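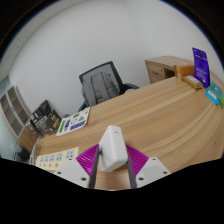 Reporter wrote that the power strip on the large oak-look desk cuts out whenever a second charger goes in, and that turning the orange switches off and on brings it back only for a minute or so.

Ticket: Power at desk, study room
Opened: September 9, 2026
Priority: normal
Site: Trolier, upper floor

Support, first reply
Please unplug everything from the strip, leave it off for 60 seconds, then plug in one item at a time. Note which socket each one is in. Leave the Travero dock until last.

Reporter
Did that. Lamp is fine, phone charger is fine. With the dock added, the whole strip goes dead after a minute or two. Same result with the dock in a different socket. The wall outlet itself is OK – I tried the lamp straight in it.

Support
Thanks. What does the label on the dock's adapter say for output? Also, is anything else on that wall circuit? The Bogdan heater from last winter was listed at 1,000 watts and should not be on a strip at all.

Reporter
Adapter says 200 W. Heater went back to storage in March. Nothing else on the circuit that I know of.

Support
Then the load is well under what the strip should take. Most likely the breaker in the strip is worn. Please stop using it for the dock and run the dock from the wall for now. Keep the cable off the front edge where the chair arm can catch it.

Reporter
Dock has been on the wall all afternoon, no dropouts. The cable only just reaches, so the small drawer cabinet has to stay where it is at the back.

Support
Replacement strip ordered from Temineck, longer lead, 2 in the pack. Spare goes in the cubby shelves. Please tape the old one's plug and leave it at the front desk for disposal.

Status: waiting on delivery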